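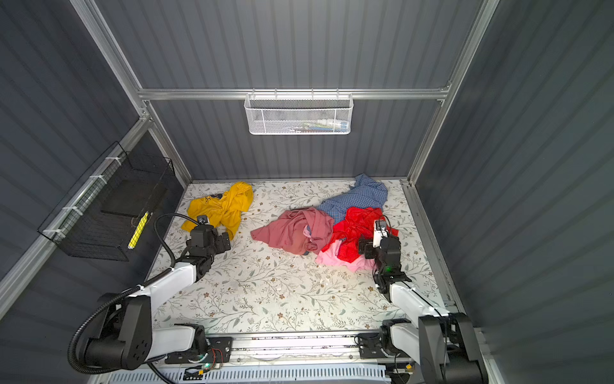 Two robot arms at a work table with crumpled garments.

The loan from Ormont looks cheap, and that is what worries me

December 2024

When the government of Slanina signed the port agreement with Ormont in August, our newspapers wrote mostly about friendship. There were flags on the bridge and a long dinner. Very few articles spoke about the interest, or about page 205 of the agreement, where it is written what happens if Slanina cannot pay.

I have read this page several times, also with a dictionary, as the legal language is heavy. It says that after 2 missed payments the lender may take over the management of the port at Priltness. It does not say for how long. A lawyer may tell me that such things are normal in contracts of this size. Perhaps they are. But a small country should not sign a normal contract without asking what normal means for the stronger side.

I am not against Ormont. It is our neighbour, it buys our fruit and our timber, and many of our young people study there. Those who shout that every Ormont company is a spy do us no service. My complaint is with our own ministers, who had 6 weeks to show the text to parliament and showed it only on the last evening. Members voted on something they could not have read.

The supporters of the port say it will bring 3,085 jobs. I would like to believe this number. The same kind of promise was made for the railway to Menduvcombe, and today the station there has one train in the morning and one at night. The debt for that line is still in our budget - we pay it every spring.

What should be done now? The agreement is signed, and to break it would cost us more than money. But it has an article about review, and either side can ask for it in the first year. Slanina should ask. We should request a clear time limit on any foreign management of the port, and a court in a third country for disputes. If Ormont is the friend it says it is, these requests will not offend it.

There is also the question of our other neighbours, who watch this quietly. They will soon be offered loans of the same kind, and they will look at how we behaved with ours.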